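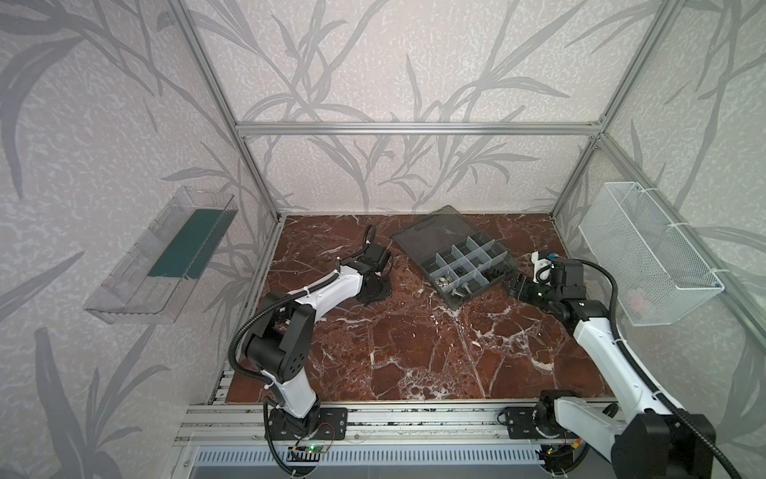 Nabila asked last time why we don't just reset the box by hand between rollouts and save the trouble. Fair question. Short answer – hand resets leak the answer. People put nuts back where people like to put nuts, and the policy learns that.

Notes, session 4 – self-resetting bimanual sorting (the Jarnen task)

1. Setup
Two arms, one shared compartment organizer, nuts and bolts. Forward policy sorts hardware into cells. Reset policy takes it back out. Both trained from the same 150 teleop demos, the reset ones are not the forward ones played backwards!! (common mistake in the homework)

2. What counts as a success
Part inside the correct cell, gripper open, both arms clear of the box. All of it. Part on the floor = failure, even if it's right next to the box. Small nuts on that marble pattern are hard for the detector, dark on dark red, so score from the wrist view too. 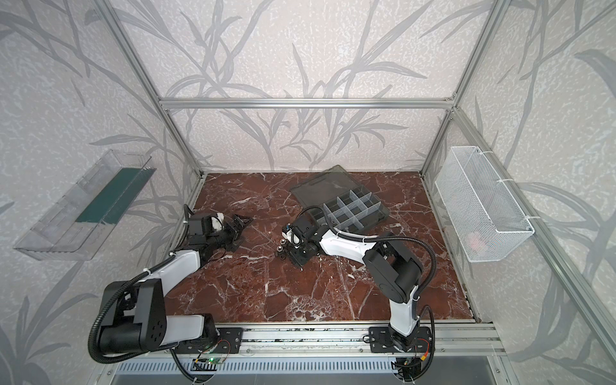

3. Result from the Nitar paper
Alternating forward / reset beat hand resets on unseen layouts, but only once the reset policy was decent. Bad reset policy – you get a narrow pile of start states and it's worse then nothing. See Baldur's plot, the dip is real.

4. Open problems
– dividers. Fingers touch the wall, arm stalls, episode times out
– who moves first when both arms want the same cell
– no good metric for start state diversity, entropy over cells is a hack

5. For next time
Read Dalsgaard sections 2 and 4, skip the apendix. Bring one failure case from your own logs.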